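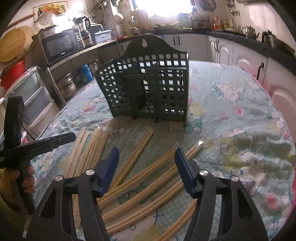
Chopsticks are the item most kitchens store worst, and most advice about storing them is written by people with a holder to sell. This week's handout deals with what to keep, what to throw out and where the rest should live. Tip everything out on the table before you decide anything. A dark green plastic holder like the one on the cartoon cloth, with its grid of square openings and a keyhole slot for hanging, looks like an answer to the problem, and the sticks spread over the table in front of it look like the problem. I'd ask you to doubt both halves of that. A holder is a box with holes in it. It does nothing about the number of sticks you own.

HOUSEHOLD STORAGE 201
Unit notes: Small utensils and the sorting table
Prumbridge Evening Program
Revised 11 April 2023

1. What the selling copy claims

The reading for this unit includes two pieces of catalogue copy, one from Drusatar and one from Trerkent. Read them with a pencil. Drusatar calls its upright caddy "hygienic by design". Ask what the design does. Openings in the walls let air move past damp wood, and that is worth having. They do not clean anything, and a caddy with a solid floor can still hold a puddle that nobody looks at until the ends of the sticks go grey.

Trerkent says its model "ends drawer clutter". It moves the clutter to the counter, where you get to look at it. For some households that is an improvement. Write down which kind yours is before you spend money.

The third reading, the Kuroda leaflet, is the better one, though it still recommends replacing wooden chopsticks on a fixed schedule and gives no reason for the interval. Replace them when they are split, warped, furry at the tip or smell of anything. A date on the calendar tells you very little about a stick.

2. Wrapped and unwrapped

Students in the February group wanted one rule for everything on the table. I don't think one rule works, and the wrapper is where it falls down.

Wrapped pairs are supplies. They belong with the paper napkins and the spare candles, lying flat in a box or a drawer, still in their sleeves. Putting them in a draining holder makes little sense. A drainer is for things that have been washed, and a plastic sleeve that picks up drips from its neighbours is worse than no sleeve at all.

Unwrapped pairs are utensils, if you intend to wash and use them again. Plenty of thin takeaway sticks are not worth that trouble. Run a thumb along the length. If it catches, the stick goes to the garden as a seedling stake or into the green bin, if your council takes untreated wood. Check first, because the rules differ and the labels are not much help. 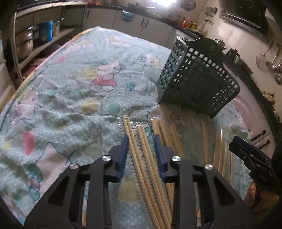 Fig. 2. Wooden chopsticks in clear sleeves, with the green basket on the same table. Sort by wrapper before you sort by length.

Do the sorting on a cloth if you can. Thin sticks roll on a bare tabletop and end up on the floor, and then you are washing them as well. A patterned cloth is fine for this, whatever the organizing blogs say about needing a neutral surface. I have yet to see anyone lose a chopstick against a cartoon.

3. Filling a holder

Stand utensils so that the eating ends are up and clear of the base. This is argued over. The other camp says you then handle the end that goes in the mouth, and they have a point, so wash your hands and take hold lower down.

Leave gaps. A holder crammed to the rim dries slowly in the middle however many openings it has. If you can't pull out one pair without lifting three others, it is overfull.

Hanging slots deserve some suspicion too. A keyhole slot needs a screw with a suitable head, set firmly in something that will bear the load. The load is the holder plus every wet spoon the family adds to it later. Adhesive hooks near a sink are a gamble. On the counter, put the holder where the drips can run into the sink or onto a tray you will in fact empty.

4. For next class

Empty your own utensil drawer onto a table and make two piles, wrapped and unwrapped. Bring a note of what you threw out and what you kept but couldn't justify. The second list is the one I want to talk about. Do not buy a holder before then, even if it's on sale.

Reading: course pack, Kuroda leaflet (both sides) and the Trerkent page. The Drusatar page is optional.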